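**Wanted: one equipment planner, part time, must be comfortable saying no to gadgets**

Berkham is hiring someone to plan and budget the next round of hand-held grippers for our cloth-handling work. The title on the contract is Equipment Planning Associate. The job is mostly spreadsheets, phone calls with suppliers, and telling enthusiastic people that they can't have a third spare of everything.

Our operators work in ordinary rooms, with ordinary furniture, handling black cloth with a gripper in each hand. Black cloth was chosen by a previous manager, who has moved on to a job with no cloth in it. 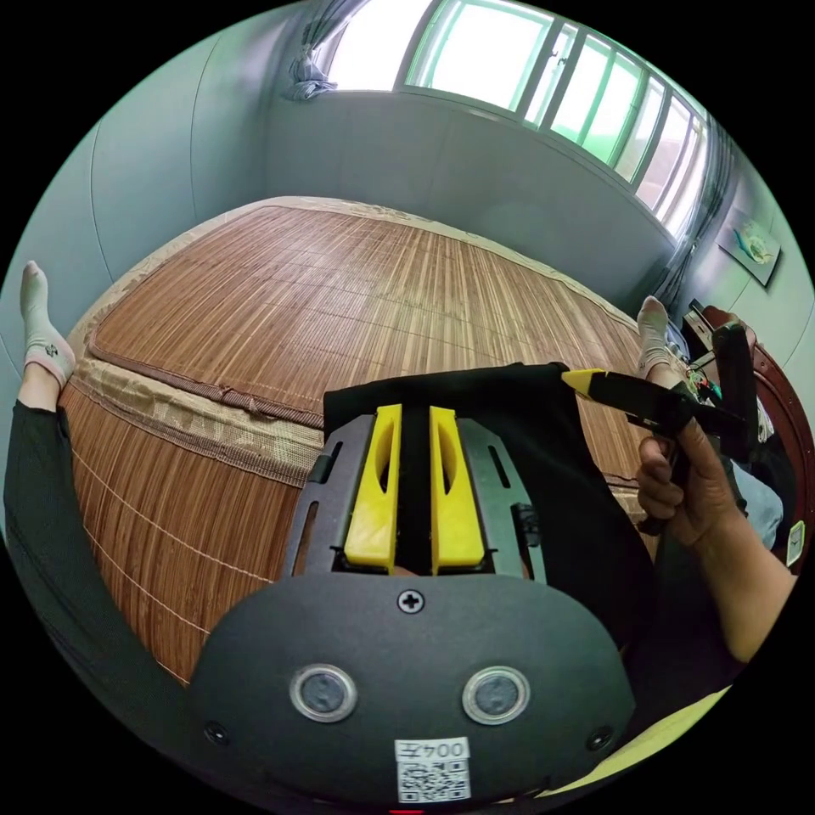
*Gripper 004 holding the edge of a cloth over the bed.*

What you'd be planning for:

- Replacement fingers. They're a separate line in the budget and always have been, although last year's budget left the line blank.
- Labels and inventory. Every unit gets a number and a QR code. The register that goes with them is kept in two places and agrees with itself on good days.
- A choice between two quotes. Plostis wants $800 a unit with spares included. Flevano wants less and is vague about the word "included." You'll read both and write us one page.
- Storage, charging shelves and carrying cases, which everyone forgets until delivery day.

The current request is for 70 units. Shigeru Ikeda, who runs operations and will be your boss, thinks this is too many. The operators think it's too few. You will be invited to lunch by both sides.

You don't need an engineering degree. You do need to have bought equipment for a team before, and to have lived with the results. We'd like you to spend your first 4 weeks with the operators — gripper in hand, at the table and at the bed — before you touch the budget. The last planner skipped that part and ordered 109 carrying cases in a size that fits nothing we own. If you know anyone who needs a carrying case, mention it in your cover letter.
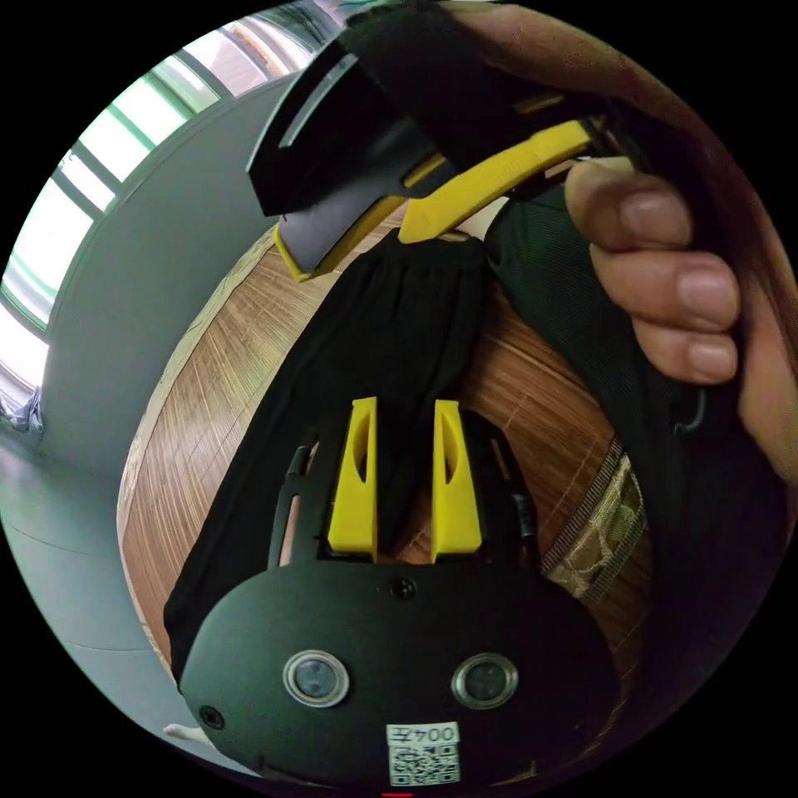 *Page last changed: 22/01/2020*

Tabletop work is where much of the planning gets argued over. A pair of grippers pressed into the same rumpled piece of cloth needs elbow room, and the round tables we have offer it grudgingly. Whether to buy new tables or keep the old ones and complain is an open question, and it comes with the job.

**Hours and pay.** Three days a week, your pick of days, though quotes have a way of arriving on the others. Pay depends on experience and we'll give you the range on the first call, before you've ironed a shirt.

**Where.** The Mühlbauer building, second floor. The elevator works. Parking is a matter of faith.

**How to apply.** Send a résumé and half a page on the worst piece of equipment you ever approved, what it cost, and where it is now. Address it to Shigeru Ikeda at the Berkham front desk, or hand it in yourself. We'd like the new person settled in before the June order goes out. Applicants who attach a supplier brochure will be assumed to work for the supplier.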